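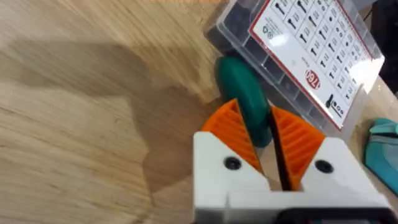
Set-up Guides > Arms and Grippers > Recording

Print this page | E-mail this page

October, by Yiran Xiao

4. Recording examples with the wrist camera

This section covers the recording of hand-guided examples on the Gosevell bench arm. It assumes that the arm has been bolted down and levelled (section 2) and that the joint zero check has passed (section 3). The steps are the same for the Filgate and Tallon controllers except where a note says otherwise.

An example is one complete attempt at one task, from the rest position back to the rest position. The recorder stores the wrist camera picture, the joint angles and the finger opening together, on a shared clock. An example with any one of these missing cannot be used for training and is rejected at import.

4.1 Before the first example

1. Wipe the camera lens with a dry cloth. Do not use solvent.

2. Check that both screws on the front of the gripper housing are tight. A housing that has shifted changes the camera view, and examples taken before and after the shift must not be placed in the same set.

3. Inspect the ribs on the inner face of each finger. Replace the fingers as a pair if any rib is torn or worn flat.

4. Close the fingers fully and press ZERO on the controller. The finger opening should read 0. If it does not, repeat section 3.4.

5. Look at the live view. Both fingers must be visible along their whole ribbed length, with the top of the housing at the lower edge of the picture. If the fingers are missing or badly off to one side, loosen the camera clamp, turn it and tighten it again.

Note: On the Tallon controller the live view is shown mirrored by default. The stored picture is not. Turn mirroring off under Display before adjusting the clamp.

4.2 Laying out the table

6. Place the task objects within reach of the arm. Leave clear table on at least one side so that the start position can be varied.

7. Set the lighting and leave it alone for the length of the set. Shadows falling on the table are acceptable. A lamp that is switched on or off partway through an example is not.

8. Where a clear plastic box or a printed label is used, tilt the lamp until the glare no longer hides the part the gripper has to approach. A small amount of glare elsewhere may be left.

9. Enter the task name in the Task field. Use the same wording for every example in the set. "Pick up handle" and "pick handle up" are treated as two tasks.

CAUTION: Keep hands clear of the fingers once the drive is on. The grip force limit protects the object being held. It is not a guard for the operator.

4.3 Recording

10. Move the arm to the rest position and hold the foot switch down. The lamp on the controller turns amber.

11. Wait for the tone, then guide the arm towards the object at an even speed. Avoid stopping above it.

12. Close the fingers with the thumb lever. On rounded or glossy handles, close on the widest part and keep the force setting at 34 or below. Higher settings tend to push a smooth handle out of the grip.

13. Carry out the rest of the task, return to the rest position and release the foot switch.

14. Press KEEP or DISCARD. If neither is pressed, the example is held for 56 seconds and then discarded.

Keep an example in which the object slipped and was picked up again, and mark it R (recovered). Discard an example in which a hand touched the object, the table was knocked or the foot switch was released early.

15. Move the objects before the next example. Change the angle as well as the position. A set in which the box always lies square to the table edge will give poor results when it does not.

Note: The Xie import tool reads the R mark from version 3 onwards. Earlier versions drop it without a warning.

4.4 Size of the set

A single-object pick task normally needs 133 kept examples before a first training run. Tasks with a long, thin part hanging below the grip point need more, as the fingers hide that part in many of the pictures. Record these in two sessions and check the first session before starting the second.

4.5 Checking a set

16. Open the set in the Filgate viewer and play every tenth example at full speed.

17. Compare the finger opening trace with the picture. The trace should level off at the moment the fingers meet the object. A lag of more than 3 pictures means that the clock was not shared. Restart the recorder and record the set again.

18. Close the set. A closed set can be copied but cannot be added to.

Related: 3.4 Finger zero, 5.1 Importing a closed set, 7.2 Replacing the fingers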